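Ornus Teaching Desktop, Open-Case Unit
Equipment Catalog, Hardware Teaching Collection
Odov Technical Library

Overview
The Ornus Teaching Desktop is a full desktop computer held by the library for instruction in computer assembly, repair and cable routing. Units are issued with the side cover removed and are intended for bench use only. They are not connected to the library network and may not be used for general computing.

The collection holds 27 units. Instructors may reserve a single unit or a class set through the equipment desk.

Interior and components
The motherboard carries a processor socket with a metal retention frame and lever, a bank of memory slots with end latches, and a finned heatsink over the chipset. Fan and front-panel connectors attach to headers on the board. Learners are expected to identify each of these before any part is removed.

Drives are held in a metal cage with light blue plastic tabs. The tabs are tool-less, and a screwdriver should not be used on them. Data cabling to the drive is blue SATA. Before releasing a drive, disconnect the data and power cables by the connector body and move them clear of the cage.

Cables must be returned to their original path at the end of each session. Units returned with cables trapped under the cage or pressed against the board will be checked before the next loan, and this may delay other reservations.

Supplied with each unit
Desktop case with side cover (stored separately)
Power cord, released by the instructor on request
Antistatic mat and wrist strap
Rweyemamu screwdriver set, small
Parts tray with lid
Printed component guide, second edition

Conditions of use
The unit must be unplugged whenever hands or tools are inside the case. Wrist straps are to be worn when handling memory or the processor. Food and drink are not permitted at the bench. Loss of small parts should be reported on the return form. A missing retention lever or drive tab makes the unit unfit for loan.

Loans are limited to 70 days for enrolled classes. A refundable deposit of $200 applies to each unit lent to an outside organization. Replacement parts are ordered through Grorance, and the borrower is billed at cost.

Condition and servicing
All units are inspected each September. Worn cables and broken latches are replaced at that time. Cosmetic marks on the outer panels are not repaired and need not be reported.

Reservations
Requests should be sent to Sayaka Yokoyama, Equipment Services, with the course title, the number of units required and the name of the supervising instructor. Class sets require the approval of the department.
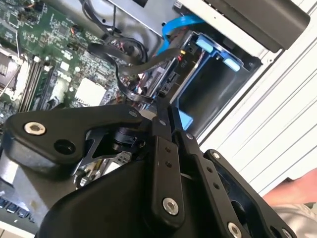
Teaching Desktop with cover removed: motherboard, SATA cabling and drive cage with blue tabs.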